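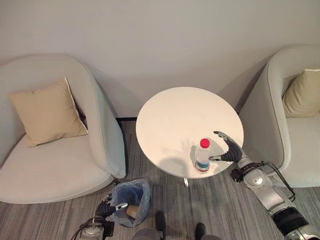
Figure 4. Head view, lounge task. Right hand open near the bottle, left hand low by the lined bin.

4.2 Data and views

All demos come from the Flillimora set, tidy-up subset. 419 episodes kept, 113 held out for test. Held-out episodes use furniture layouts not in the training split. Teleoperated throughout, same two operators, no scripted motion. Head and wrist streams are logged together and resampled to the control rate before anything else is done to them.

The head view gives the layout: table, chairs, bin, both arms (Fig. 4). Poor for the last few centimeters, though. Fingers crowd the bottle, and a clear bottle on a white table is hard to pick out at the resolution we train on. The wrist view does the reverse. Close detail on the bin and liner, almost no context, and a good share of the pixels go to the robot's own sleeve. We do not mask the sleeve. Masking was tried early on and hurt the bag grasps, probably becuase the sleeve edge tells the policy where the hand is.
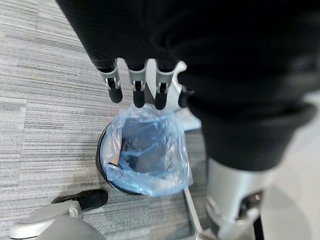

4.3 Handling the liner

Thin film is the hard part. It folds, shines, lets whatever is inside show through. Depth on it is mostly noise so Zondov drops depth here and works from color only. Each wrist clip is encoded as a short window, not a single still, and the window is wieghted toward the newest images. Blurred ones stay in. Removing them left gaps exactly where the bag swings, see Fig. 5.

Training: 3000 steps of warmup on the head stream alone, then both streams jointly. Checkpoint every 300 steps, last one used, no picking by test score. The Villanueva baseline gets the same schedule and the same split, but its wrist encoder is frozen. Settings for the second site, Tundlow, are unchanged apart from the camera calibration.
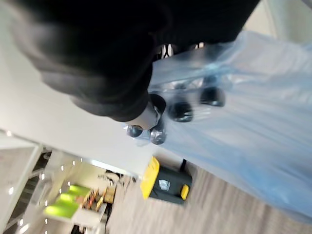
Figure 5. Wrist view, translucent bag held at the hand. Dark round items visible through the film, motion blur left in, background steeply tilted.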